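Leave the Cube Scrambled

Every November the puzzle club in Urley asks members to bring a cube for the display shelf, and every November they all arrive solved. I think that is a mistake. A solved cube on a shelf is an ornament. People look at it and walk on.

A scrambled one gets picked up. I have kept a small cube on a table at home for years, and visitors who say they hate puzzles will turn it while they talk. Most never finish a side. They put it down a little different from how they found it, and the next person starts from there.
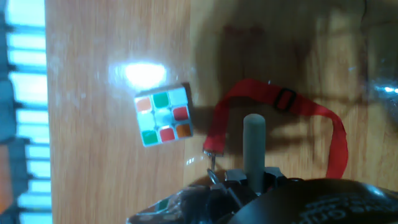 The small ones are best for this. They fit in one hand and they don't look like a test. I also prefer the white plastic body to the black, though Tanner Charbonneau and I have argued about that since our first meeting.

Tanner owns 69 cubes and keeps them all solved behind glass. He says a mixed-up cube looks neglected. I say it looks used. He can do one in up to 600 turns when he is teaching a beginner, talking the whole way, and those are the evenings people come back for. I would like the shelf to work the same way. Put the cubes out mixed and let people handle them.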